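Review: Voltatora bench kit for household pick-and-place, version 2
21 July 2026

The Voltatora is a bench arm with a two-finger gripper, sold together with simulation software. Brunar, the company behind it, markets the pair to small workshops and to people who want to find out whether a robot can handle chores at home. I have been using it since October, mostly for two jobs: clearing a table and packing small orders into boxes.

Setup took me an afternoon. The arm bolts down with four screws and the software found it on the first try. The manual is thin on calibration, and I ended up following a guide from Lallo, who make the gripper pads. Their guide is free and better written than the one in the box.

Most of my time went into the simulator, and I would advise anyone else to start there too. You build a surface, put things on it, and let the arm practice on jobs you would otherwise set up by hand over and over. My usual test mixes food, dishes and packaging, the kind of stuff that ends up on a kitchen counter by evening.
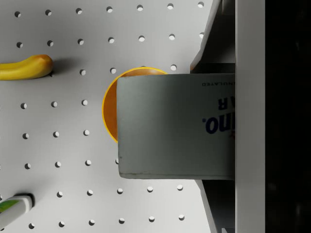
Boxes are what it does best. Flat sides suit two fingers, and once the grip is set the arm rarely drops one. It doesn't care which way up the label is, and it won't turn the carton the right way round unless you add that as a separate step. For packing orders you will want that step. For putting groceries away you can probably live without it.

Fruit is harder. A banana needs a light grip and an approach from the right side, and the default settings squeeze too much. I got decent results after turning the force down, but then the same settings were too weak for a full carton. Version 2 lets you save a profile for each object, which helps, though switching between them is slow.

Dishes are where I would still do the work myself. A shallow bowl on its own is fine. Put something on or in front of it and the software often gives up, or goes for the rim at a bad angle. Markers and pens are hit and miss in the same way, mainly when they lie close to something bigger.

Then there is speed. Clearing a table of 13 items took the real arm just under 60 minutes on its best run, with me stepping in a few times. I can do it in a couple of minutes while talking on the phone. On the shop floor that matters less – the arm can run while you are at lunch – but only if every item is a box.

I also tried the Van den Broek starter arm for comparison. It is quieter and feels sturdier, but its simulator is basic and you can't import your own objects. For learning, the Voltatora is the better buy. For one repeated job in a shop, I would look at the Van den Broek first.

Good: easy to install, strong simulator, reliable with cartons.
Bad: slow, weak manual, poor with dishes, profiles take too long to switch.

If you pack boxes, it can take some of that off your hands now. If you want your kitchen cleaned up, wait.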